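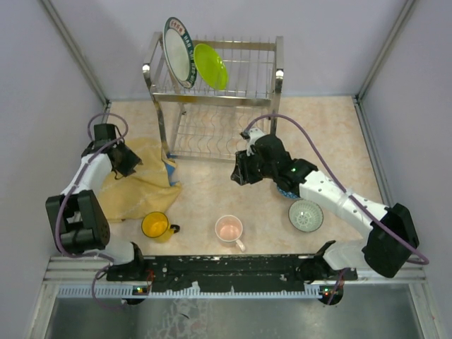

Two plates in the upper tier of the metal dish rack.

How to load a dish rack: a talk with a kitchenware seller
2019-10-18 | By the Saratbridge Household Page

The shop is called Plulel and it stands on Ogbonna Street in Saratbridge, between a key cutter and a place that repairs shoes. It sells pots, drainers, brushes and very many dish racks. The owner has kept it for nine years. She did not want her name in the article. "Write about the racks," she told me, "they are more interesting."

I asked her first what people do wrong. She answered before I finished the question.

"They begin with the cups. A cup is easy to put anywhere, so they put it anywhere, and then the big plate has no place. I always begin with the biggest plate, and I put it on the left end of the top tier. Then the next plate beside it, a smaller one. The small one leans, but this is fine."

In her opinion the thin upright wires on top are the best part of a two-tier rack. Plates stand on edge there, and the water has a way to go down. She does not like when people lay plates flat one on another. "Then you have a wet pile. In the morning it is still a wet pile."

We spoke about the lower tier, which in many racks is made from wavy wires. Customers ask her what the waves are for. She says that a bowl sits better on a wave than on a straight bar, and a mug can lie there on its side.

"A mug I put last, at the front of the lower tier," she said. "You will take it first, for tea. Why should it be in the back?"

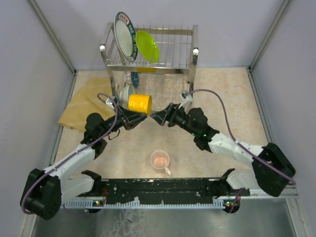

She was also strict about plates with a decorated rim. At home she has a few with letters and small pictures around the edge, and she gives each one its own slot, with the face toward a plain plate. A patterned plate can also stand on the lower tier, she said, if the top is kept for the large ones. A small bowl goes in front of it. She does not try to match the colors. White, green, blue, yellow, all can dry together.

The most sold rack in the shop is from Pladwood. She sold 205 pieces last year and 216 the year before, and most of them left in December. "People get guests, and then they see that they have no place for the dishes."

I wanted to know how often the rack itself must be washed. Every six days, she says, with vinegar and an old toothbrush, and the legs also, where they touch the counter. Shiny metal shows every spot of dried water, so she wipes the flat bars with a dry cloth after.

At the end I asked if she uses a dishwasher. She has one. She keeps her baking trays in it.

Last updated: two weeks after first publication
14 shares | 6 comments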